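Trurketti
Equipment / Mobile Arms / Draminano Counter Arm

Draminano Counter Arm - Buying and Budget Info
Page updated May 29, 2024

In stock, Stustaddale warehouse
Item no. 1341
Ships on one pallet. Lift gate on request, tell us when you order, not when the truck is outside.

Quick version
One arm, two-finger gripper, light gray shell. For countertop work: break rooms, snack counters, front desks, teaching labs. Picks up packaged food, cans, small round stuff. Not for heavy lifting, not for outdoor use, not for hot pans.
Sold as base unit, or with the Tichý finger set. Most buyers want the finger set. If you only handle boxes, skip it and save the money.

What's in the crate
Arm, already mounted on base
Gripper with standard fingers
Charger and one battery
Stop button, wireless, plus a spare
Printed setup guide (short) and the long one as a download
Hex keys. Keep them, odd size

Not included
Tichý finger set
Second battery
Floor mat for parking spot
On-site setup
Tablet. Any recent one will do, check the list before you buy new

Prices
Base unit price is by quote, depends on term and quantity. The fixed ones:
Tichý finger set, $600
Second battery, $300
Replacement pads, pack, $67
Freight quoted by zip code. Sales tax added at checkout unless we have your exemption form on file. Send the form BEFORE the PO please, we can't back it out after invoicing.

Planning your budget
Year one is the unit, freight, finger set if you need it, and a second battery if you run both shifts. Year two and on is mostly pads. Pads wear fast on rough stone and slow on polished counters. Crinkly bags are the thing that eats them, the crimped edges especially.
Put the service plan on its own line. A lot of purchasing offices treat it as a different category and will kick back a combined quote. We can split the quote any way you like, just ask for it that way the first time.
Lease is available, 24 or 36 months. Buyout at the end, terms on the lease sheet.
Buying out of a year-end budget? Get the PO in by the first week of December. After that we can invoice but can't promise it leaves the dock before the break.

Before you order, check these
Counter height. Standard kitchen height is fine, bar height needs the riser.
Floor. Flat, hard. Thick carpet no. Low pile okay with the wide casters.
Doors. Measure the narrowest one on the route, including the elevator.
Outlet near where it parks. Regular wall outlet, no extension cords.
Lighting. Glossy counters throw back ceiling lights and the cameras can get confused by it. Usually fixable in the settings, sometimes you have to turn off a fixture or angle it. Dark polished tops are the worst for this so test early.
Wi-Fi. Someone from IT needs to be there on setup day, half our support calls are a blocked network.

Bags, cans, and other shapes
Flat bags are the hardest of the everday items. They slide, they wrinkle, and there's not much to get hold of when one is lying down. Cans are easier standing up, open ones need the slow setting. Small balls are a good test peice for grip, cheap and they roll if you get it wrong. Try your own items during the trial, the stuff you really stock.

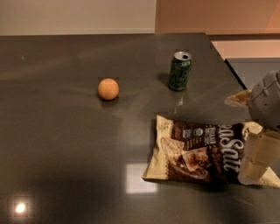 Fingers on a bag of Sea Salt baked chips, soda can and orange ball on the same counter.

Trial units
Two weeks, you pay freight both ways. Freight out is credited if you buy. Trial units come with the standard fingers, ask if you want the Tichý set added, we don't always have one free. Keep the crate! Return without the crate means a crate charge.

Lead time
Base unit, in stock, leaves in five business days
With Tichý set, add a week
Riser, made to order, call

Warranty
One year parts and labor, arm and base. Battery six months. Pads and fingers are wear items, not covered. Spills inside the shell not covered.

Returns
30 days unused, in crate. Restocking fee applies, see terms. Opened finger sets can't come back.

Goes with
Wide casters
Bar height riser
Parking mat
Pad pack

Request a quote | Download spec sheet | Ask about trial units
Trurketti Equipment Sales, Stustaddale. Phones 8 to 5, closed weekends.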